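Brandham 24 Wheeled Cool Bag

Home > Picnic and Camping > Cool Bags and Boxes > Wheeled

Colour: Slate / Moss
Capacity: 24 litres
Weight empty: 2550 g
In stock at our Naltham shop and online

I've sold cool bags for a fair few years now and I've had a love-hate thing with the wheeled sort. Most of them are lovely in the shop and dreadful anywhere else, with little plastic wheels that jam on the first bit of gravel and a handle that wobbles like a loose tooth. So when Simone Fontes from Brandham rang me in May and said she had one I'd like, I told her she could send it but I wasn't promising anything. Well, I've kept it!

The wheels are the big thing. They're proper rubber ones, fat and a bit squashy, and they sit wide apart so the bag doesn't tip over every time you turn a corner. I took it to the Lodhi show one Saturday, where the parking is miles from everything and there isn't a scrap of tarmac, and pulled it the whole way with one hand while eating a sausage roll with the other.

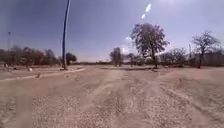 It did get dusty, I'll say that. The outside is a coated polyester and it came up fine with a damp cloth and a squirt of washing-up liquid, though the stitching round the base has stayed a shade darker than it was. If that sort of thing bothers you, get the Slate. Mine's the Moss and I wish I'd gone the other way.

Inside there's a lift-out liner, which you can rinse in the sink and hang over the bath. Two ice packs come with it. I'd buy a third for a long day – the Zuden flat ones slide down the side pocket nicely and we sell them singles or in pairs. With three in, my milk was still cold at teatime and the butter hadn't gone to soup.

You'll get a big bottle of squash in standing up, but a wine bottle has to go in at a slant. Nayara Paiva, who works the till here at weekends, swears she's had four of them in hers plus a quiche. I haven't tried it and I like my quiche in one piece.

Things I'm less keen on. The zip is stiff for the first week or so, then it eases. The front pocket isn't insulated, so it's for napkins and forks and your car keys. And the handle has only two heights, which suits me but my husband stoops a bit with it.

The fabric is 1000 denier on the base and lighter on the sides, so don't go dragging it along a brick wall. Spare wheels are available, and they push on with a clip – no tools needed. Ask for Ekkachai in the workshop if you get stuck and he'll do it while you wait.

What's in the box
Cool bag with fitted handle
Lift-out liner
2 ice packs
Shoulder strap (I've never used mine)

Delivery and returns
We post on weekdays, and orders in before noon go the same day. You can also collect from Naltham, just bring your order number. If you don't get on with it, send it back clean and unused with the tags on and we'll refund you.

You might also like
Zuden flat ice pack, single
Brandham picnic rug, large
Replacement liner for Brandham 24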